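How to Write a Pilot Pitch a Commissioner Will Finish

Most drama pitches are turned down on the first page. I read scripts for a small production company for several years, and the pitches that got a meeting had a clear story, a clear length and a clear audience. The steps below are for a one-hour drama, but they work for a half-hour as well.

Step 1: Write the logline

Keep it to one sentence. Name the lead, what they want and what stands in the way. Leave the theme out of it. For my own series, Drurkside, the logline took longer than the first act.

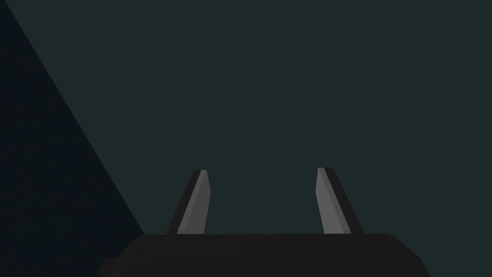

Start the pilot with something the audience can follow without help. A cold open should run two pages at most and should end on a question. It also needs one strong shape the viewer will remember. Two fingers pointing up into a dim, open space would do it, with the rest of the machine kept dark and plain below them. Describe that in a line and move on to the first person who speaks.

Step 2: Describe the world

Give the setting one paragraph. Say where we are, who has power there and what has just changed. If your show has a made-up town, like Illstead in my second pilot, don't draw the map for us. Pick two or three locations you will come back to every week -- standing sets keep the budget down, and commissioners know it.

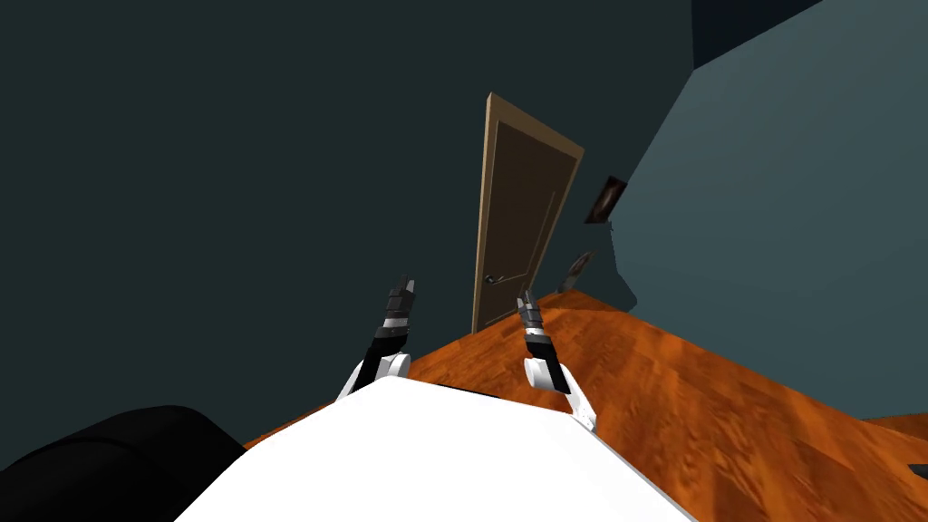

Tone is harder to get across than plot. Write a short sample of action in the style of the show and let it do the work. A closed wooden door in a dark green-gray wall, the whole room tilted, tells a reader this is a thriller before anyone has a line. A small dark picture hanging by the door can come back in episode four. If you are writing a comedy, the sample should contain a joke.

Step 3: Lay out the season

Write one short paragraph per episode. Cover the main story first, then the B story if there is one. Tell us the ending. Holding it back to build suspense only makes it look as if you haven't worked it out.

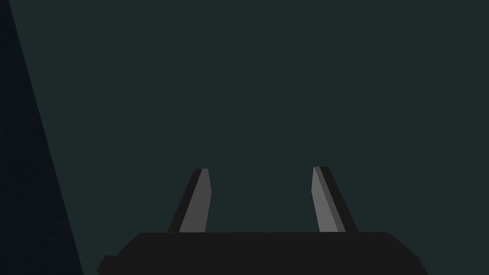

Ingegerd Kristiansen
13 December 2023

Step 4: Cut it down

The full document should come in under 2000 words. Print it, read it aloud and strike anything you skip over. Character biographies are usually the first to go -- three lines each is plenty.
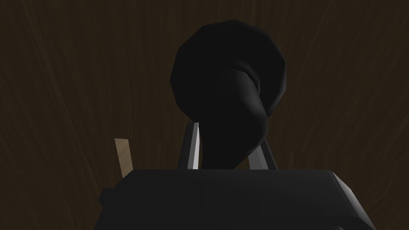 Matte black against dark brown wood grain.

Step 5: Send it

Check the company's submission page before you email. Some take pitches only through an agent, and some open for unsolicited work in June and close again when they have enough. Attach a PDF with your name and the title in the file name. Put the logline in the body of the email. Wait six weeks, then send one polite follow-up.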